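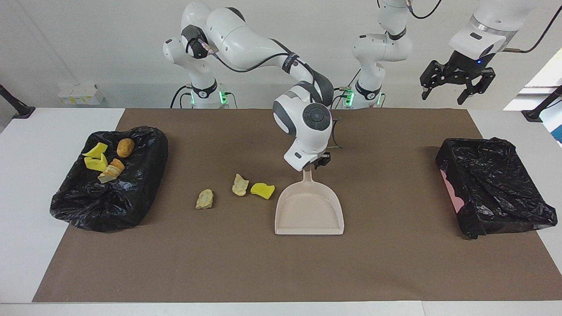 Herkdale Neighbors list
Subject: Re: Drover Street closure and the bus
Date: February 3, 2018

On the closure, a neighbor on Espinoza Court wrote:

> Does anyone know how long Drover Street will be shut at the
> bridge end? The sign went up in January and only says
> "until further notice." My daughter catches the bus there
> and the driver told her the stop is moving. I called the
> town office and got a recording.

I went to the town office in person and got most of an answer. The water main under Drover is being replaced from the bridge to the corner by the hardware store, 800 feet of pipe. The work is in 2 stages. The bridge end is first and should be open again in 15 working days if the ground isn't frozen too hard to dig. The store end comes after that, and they wouldn't give me a date for it.

The bus stop has moved to Espinoza Court, across from the mailboxes. The 27 still runs on the same timetable, but it goes up Mill Road now and the driver said he has been getting to us a few minutes behind. The school bus isn't affected.

If you live on the even side of Drover you will have your water off for part of one day. They are supposed to hang a notice on your door the evening before. Run the cold tap in the bathtub for a while when it comes back on, and don't start a load of white laundry until it runs clear.

Trash pickup: leave your cans at the Mill Road corner until the bridge end is open. The truck can't turn around at the barrier. Please put your house number on the lid, as two of them went home with the wrong people last week.

The footpath over the bridge is open. It is icy on the north side in the mornings.

I'll post again when I hear about the second stage.

Drover Street, odd side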